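4.2 The long room at Ganduddale

I should say something about the room itself, as it turned out to matter more to our results than I had planned for. When Evanthia Psarras and I first drew up the study, we wanted to know how people share out tables when no one tells them where to go. We had thought a lot about the tables and hardly at all about the floor, the windows or the lights. Then we spent February at Ganduddale, and I came home with a notebook that was mostly floor, windows and lights.

Fourteen people signed up and 13 stayed to the end. Each of them could pick any table and change as often as they liked, and we talked to everyone afterwards over tea (the full list of questions is in the appendix). Figure 3 gives an idea of the place during a session.

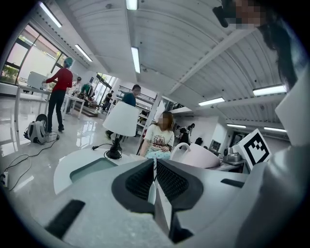
Shared Rooms Group, Department of Everyday Design

Figure 3. The long room in use, with the window side on the left.

What I love about this room is how bright it is! The floor is white and glossy and throws the ceiling lights straight back at you, and the big window on the left looks out on greenery. The ceiling is white too, corrugated and arched, with beams across it. I had expected people to grumble about glare, and a few did, but far more of them talked about the window. Standing at a white table with something green to look up at was, in the words of one person, "nearly like being let out".

Bags were the other thing. We had given people nowhere to put them, so they went on the floor – there is a grey and black backpack by the feet of the person in red in Figure 3, and a thin cable running across the floor towards it. Keabetswe Sithole, who read an early draft, asked whether people chose a table for the view or for the nearest socket. It's a fair question, and I can't fully pull the two apart with the notes we have. In the interviews, 6 people brought up sockets before I did, and I come back to them in section 5.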